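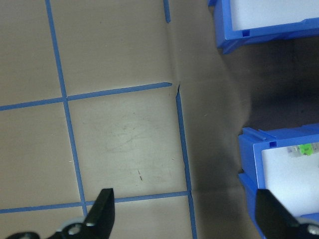 Why Is Tape Sticky?

Have you ever pulled a strip of tape off the roll and had it grab your finger, then your other finger, then your sleeve? Me too! I once spent most of a February morning wrapping a birthday present for my friend Glenys, and I think more tape ended up on me than on the present. So I got curious. What is tape up to?

Let's start with the two parts. Every piece of tape has a backing (that's the part you can see and write on) and a layer of sticky stuff underneath. The backing might be plastic, or cloth, or paper. The sticky stuff has a long name: pressure-sensitive adhesive. Phew! Adhesive just means something that sticks, and pressure-sensitive means it starts working when you press on it. You don't have to heat it up or wait for it to dry, the way you do with school glue.

Now for the good bit. Grab a magnifying glass and look at your desk. It seems smooth, doesn't it? Up really, really close it's all hills and valleys, a bit like the moon. The sticky layer on tape is soft and squishy, somewhere between honey and rubber. When you press down, it oozes into those tiny valleys and touches the desk in lots and lots of places.

And touching is what matters. Everything is made of teeny bits called molecules, and molecules pull on each other a little when they get close enough. One tiny pull is nothing much. A whole strip of tiny pulls all working together can hold a poster on your bedroom wall.

So why does dusty tape stop sticking? The dust gets to the goo first! Once the sticky layer is covered in fluff and crumbs, it can't reach the wall. My cat's fur does this to every piece of tape in my house.

Here's a question I got from a reader named Mingxuan, from Kultham: "Why doesn't tape stick to itself forever on the roll?" Great question, Mingxuan! On lots of tapes, the back is coated with something slippery, so the sticky side lets go when you pull.

Painter's tape is my favorite kind. It's often blue, and people use it when they want a straight edge of paint, or lines they can take away later. Its glue is made to hold on gently, so it usually peels up without ripping the paper or pulling off the paint. Packing tape is the opposite. It hangs on tight, and if you try to peel it off a cardboard box, half the cardboard comes too.

Want to try something? Ask a grown-up for a few kinds of tape and a clean plate.

Stick a short strip of each one to the plate. Press the first half of each strip down hard with your thumb and just lay the other half down lightly. Now peel them up slowly. Which half puts up more of a fight?

Then put fresh strips on and pop the plate in the fridge for 50 minutes. Peel them again. Cold makes the squishy layer stiffer, so some of your tapes may behave very differently. Write down what happens, and please don't test any on your little brother's hair. (Sorry, Pravesh.)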